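Page-turning arm, Pullville club notebook
Monday, October 20, 2025

Kane and I had the arm from 4 to 6. Goal for the Kilstead demo is still one cover opened and one page turned, no hands. Reset the home pose first, then ran the approach at speed 40.

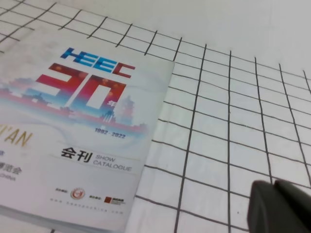
Approach height is the main problem. Mindetti code drops straight down and gives no room for a thick booklet. With the show catalogue at an angle on the grid, the right edge runs diagonal, so the finger has to come in square to that edge and not to the grid lines. Ruby-Lee wants to add a yaw offset to the waypoint file. I put in 16 degrees for now.

Glossy paper still worries me. We need a softer pad on the fingertip.
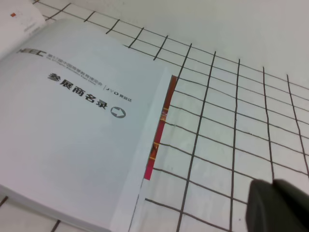 The offset goes in before the descent, otherwise the wrist swings low. Changed the order in the file and saved it as Lockyer 32. Old version kept.

To do:
1. Print fingertip pads, two thicknesses.
2. Redo the grid calibration with the sheet clear and the gripper closed. 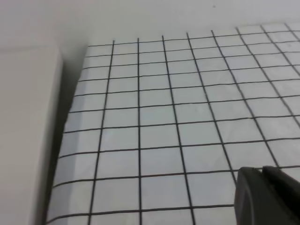 3. Kane to check the wrist cable for wear.
4. Ask about a second slot next week.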